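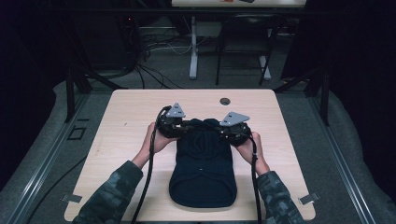 A dark navy knit, folded on a tabletop.

Moths in the home (folk belief)

The moth in the home is a common figure in folk belief, where its arrival indoors has been read as a visit from the dead, a letter on its way, a change in the family's luck, or a gentle warning to look after one's belongings. Beliefs of this kind are found on every continent where people live, and they are often quite at odds with one another, so that a visitor welcomed with a kind word in one village may be shooed out of the window in the next. Most of them have to do with moths that come in at night and settle near a lamp, a bed or a doorway, though the small pale moths that live among woolens have gathered a little body of lore all their own.

Origins

People have linked winged insects with the soul for a very long time. The ancient Greek word psyche could mean both the soul and a butterfly, and the everyday speech of many places has never drawn a firm line between butterflies and moths. A creature that seals itself away and comes out again with wings was bound to set people thinking about death and what might follow it, and the moth, which keeps the hours of darkness, was an easy choice when the thoughts turned to ghosts and ancestors.

The moth's love of lamplight added a second strand. Poets writing in Persian made the moth and the candle into a picture of the lover who is drawn to the beloved and consumed, and the image traveled widely through religious verse, where the flame often stands for the divine. In English the same habit gave us the rather less tender saying "like a moth to a flame," generally said of somebody who ought to know better.

Visits from the dead

The belief that a moth indoors is a departed relative is probably the most widespread of all. In parts of the Philippines a large moth or butterfly that comes into the house after a funeral is taken to be the person who has died, and it is left in peace. In Hawaii a similar welcome is given to the black witch, a big, dark, handsome moth which some families understand as a loved one come back to say goodbye.

The folklorist Sigrún Lund, in her survey The Guest at the Lamp, collected 467 household accounts of moths and found the visiting relative in 221 of them. Her tellers were often very particular about who had come. A grandmother would settle on the curtains, an uncle would go straight for the kitchen, and a child was expected to stay close to the bed. Lund also noted that tellers who laughed at the belief still tended to carry the moth outside in a cupped hand, and several of them wished it good night as they did so.

Omens of misfortune

Other traditions are a good deal more nervous. The same black witch is known in Mexico as mariposa de la muerte, the butterfly of death, and some people have held that its entry into a house where someone lies sick is a very bad sign indeed. In Europe the death's-head hawkmoth suffered badly for the skull-like marking on its back, and for the squeak it makes when it is handled, which did nothing to calm anyone who had picked one up. Its scientific name, Acherontia atropos, borrows from a river of the Greek underworld and from the Fate who cuts the thread of life.

Color often decides the matter. Pale moths have been treated as souls or kindly spirits and dark ones as messengers of grief, but the rule is far from steady, and there are places where a white moth at the window is the one to fear.

Money, letters and luck

Happily there is a cheerful side too. In the Bahamas the black witch is called the money moth, and a person it lands on may expect to come into some cash. A related belief in southern Texas holds that a moth resting above the door brings money to the house, and the lottery has naturally found its way into newer versions of the story. In English and American lore, a moth that flies toward a person is sometimes said to mean that a letter is coming, and its size may be taken as a guide to how long the letter will be.

In-ho Woo has suggested that the letter belief grew up in homes where the mail was read in the evening, by the only good lamp, so that moths and news were simply met with in the same spot. Andri Berchtold prefers to see it as a softened form of the visit from the dead, with the message kept and the messenger forgotten. The two explanations are usually given side by side, and there is no great need to choose between them.

Moths among clothing

The common clothes moth, Tineola bisselliella, avoids bright light and lives quietly among wool, fur and feathers. The damage is done by the larvae - the adults do not feed at all - but it is the adult that people see and the adult that gets the blame. The Gospel of Matthew warns against laying up treasures on earth, "where moth and rust doth corrupt," and this verse has done much to make the moth a sign of how little our possessions last.

From this comes the belief that a hole in a sweater is a hint to give something away. Modern writers on spiritual meanings have taken warmly to the idea, and describe moths in the closet as a nudge to let go of old griefs along with old coats. Lavender and cedar, both traditional in closets and chests for keeping moths away, are sometimes credited with protecting the sleeper in the same room from bad dreams as well.

Modern interpretations

Present-day books and websites on animal symbolism tend to treat the moth as a sign of change, intuition and finding one's way in the dark. Many of these readings are recent, although they are often presented as ancient, and they borrow freely from butterfly lore. Dream guides usually separate a moth circling a light, which is said to stand for a longing that may not be wise, from a moth at rest, which is said to stand for patience.

See also

Butterflies in folklore
Crickets and household luck
Death omens
Psyche (mythology)
Spiders in folk belief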